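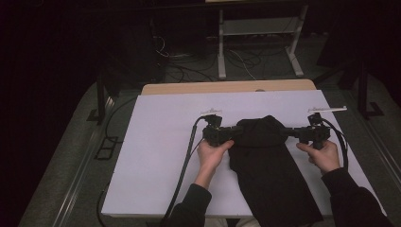

# Reading a Container Before It Is Opened: Mitiku Adugna on Cigarette Seizures at Joststead

Joststead, Friday, February 17, 2023

The customs inspection unit at the port of Joststead stopped a container of untaxed cigarettes earlier this month. The load was declared as ceramic floor tile and was bound for a warehouse in Ospina. Two men were arrested at the warehouse gate. The case is before the district court, and Mitiku Adugna, who runs the unit's targeting desk, would not discuss the suspects or the source of the goods. He did agree to describe how his desk selects containers and what happens to a load once it is stopped.

The work starts with paper. Carriers file a manifest before the ship arrives, and the unit's software, a package called Dostent, compares each entry with past shipments by the same sender, receiver and broker.

"It gives every container a score from zero to 100," Adugna said. "We look at anything over 90 by hand. Below that we take a random sample, and the sample matters, or we would only ever find the kind of load we already know."

The tile container scored below the line. It was pulled in the random sample.

Asked whether that was a failure of the software, Adugna said the question comes up after most seizures. The receiver had brought in tile before, through the same broker, with no problems on record. The declared value per ton was normal. "There was nothing in the paper to score," he said. "A company with a clean history is worth money to a smuggler. Some are bought for that purpose. Some have their names used and never hear of it until we call."

Weight was the first thing that did not fit. Tile is dense, and a container of it reaches its weight limit long before it is full. Cigarettes are light and fill the space. The people who packed this load had allowed for that by placing real tile along the doors and floor, which brought the total close to the declared figure. The crane's load cells record weight at each corner, however, and the readings showed the mass sitting toward the door end.

"Tile gets spread evenly over the floor because otherwise the box is unsafe to lift," Adugna said. "An uneven reading can be bad packing. We see bad packing every day. It is a reason to scan. It is not a reason to call the prosecutor."

The scan is done with a drive-through X-ray portal. Ekkachai Nuchit, the senior image analyst, joined the conversation for this part. He said an analyst looks first at density and then at edges. Tile on pallets shows as short, dark blocks with clear gaps above them. Master cases of cigarettes show as a pale, regular grid that goes nearly to the roof.

"Paper goods look similar. So does some packaged food," Nuchit said. "I don't write 'cigarettes' in the report. I write that the contents behind the third row do not match the declaration. Someone with a knife and a camera decides what they are."

The opening took most of a shift. Officers first photographed the seal and compared its number with the one on the manifest. The numbers matched. The seal was then cut and bagged, the air inside was tested for fumigant gas, and the pallets were removed in order, with each row photographed before it was moved. Behind the tile were 2,000 master cases of cigarettes under two brand names. Adugna declined to name the brands while samples are being tested.

The matching seal is of interest to the unit. If the number is right and the seal shows no damage, the load was probably packed at the place of origin and was not added on the way. Adugna said that is an inference and that the laboratory will check the locking pin for tool marks before it goes into the file.

The decision to let the container go forward under watch was made by the prosecutor's office. Officers took out the bulk of the cargo, left a marked sample in place, and fitted a new seal. The box was released to the trucking firm, Itarano, in the usual way. Itarano is not under investigation, and its dispatcher was not told.

"You have a short window," Adugna said. "If a container is late, people start phoning. We had 36 hours from discharge to gate-out, and that is inside the normal range for this port in February. At two days I would have advised against it."

He would not say how the truck was followed.

The seized cigarettes are in a bonded store outside the port. Under the district's rules, a set of samples from each brand and batch code must be kept until all appeals are over. The rest can be destroyed once the court agrees that the count and photographs are enough. Adugna said storage is a larger problem than most people expect. Tobacco draws insects, the store needs humidity control, and the rent is charged to the unit's own budget. A request for early destruction was filed this week.

On the wider effect of the seizure, he was careful. The unit does not publish an estimate of how much gets through, and he said he does not trust the ones he has read. Random sampling could give a figure in principle, but the number of finds is too small to support one.

The weight check is to be changed as a result of the case. Until now, corner readings from the crane were stored but were only looked at if a container had already been selected. From next quarter they will be sent to Dostent and counted in the score. Nuchit expects more false alarms at first, mainly from machinery and mixed household goods.

"We'll set the threshold high and bring it down," he said. "There is one portal and one lane. Every box we scan holds up the one behind it."

The next court hearing in the case has not been scheduled.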